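Usisen Tabletop Finishing Kit – Owner's Guide
Section 3: Oiling a Butcher-Block Top

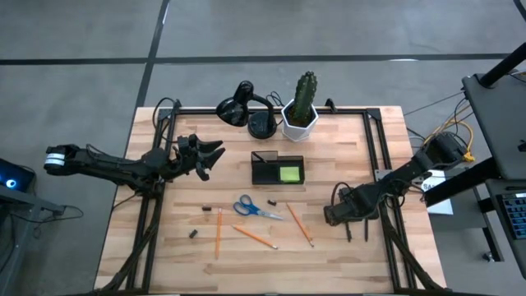 You've finished the repairs in Section 2, the glue is dry, and now you get to the fun part! Oiling is where all that patient sanding starts to pay off, and most people are surprised by how quick the first coat goes on. Read the whole section once before you open the can, then come back and follow the steps in order.

What you need
Usisen Top Oil, one can
The two applicator pads from the kit
Sanding disks or sheets, 160 grit
The ultra-fine finishing sheet, 1000 grit (gray backing)
Lint-free cotton rags – old T-shirts are great for this
Nitrile gloves
A metal bucket of water with a lid, for used rags

CAUTION: Rags soaked in oil can heat up and catch fire without a spark. Never leave them in a pile or drop them in the trash. Put each one in the bucket of water as soon as you finish with it, and put the lid on. Check with your local waste service about how to get rid of them.

3.1 Getting the surface ready

1. Take everything you can off the top. Fixtures that stay bolted on should be masked where they meet the wood.
2. Sand the whole top with 160 grit, always along the strips. Go lightly over the glue lines. They feel harder than the wood around them, and it's easy to dig a dip on either side.
3. Vacuum the top and the edges, then wipe with a barely damp rag. This raises the grain a little, and you want that.
4. Let the wood dry completely, then knock back the fuzz with a few light passes of the same paper. Vacuum again.

NOTE: If you bought your top from Skallham or Jenis, check the label underneath. Tops sold as "sealed" need to be sanded back to bare wood first (see Section 2), or the oil will just sit there and get sticky.

3.2 First coat

5. Open a window and put your gloves on. Stir the oil slowly with a flat stick. Don't shake the can.
6. Pour a small puddle in the middle and spread it with the pad, working out toward the edges. Keep it thin! A thin coat soaks in beautifully, and a thick one stays tacky for days.
7. Do the end grain last. It drinks up far more oil than the face, so go back to it a second time if it looks dull.
8. Wait 20 minutes, then wipe off everything that hasn't soaked in. Buff with a clean rag until your glove slides easily.
9. Leave the top to dry overnight, with nothing on it.

3.3 Second and third coats

10. Rub the dry surface with the 1000-grit sheet, using almost no pressure. Wipe off the dust.
11. Repeat steps 6 to 9. Most tops look their best after 3 coats, but stop at two if the wood has quit taking oil.
12. Oil the underside too, one coat at least. A top finished on one face only can cup when the weather changes.

NOTE: The Tabrizi tinted oils go on the same way, but use a fresh pad for each color and try it on the underside first.

CAUTION: Wait a full week before you set anything wet or heavy on the top.

Edge trim and corner repairs are covered in Section 4.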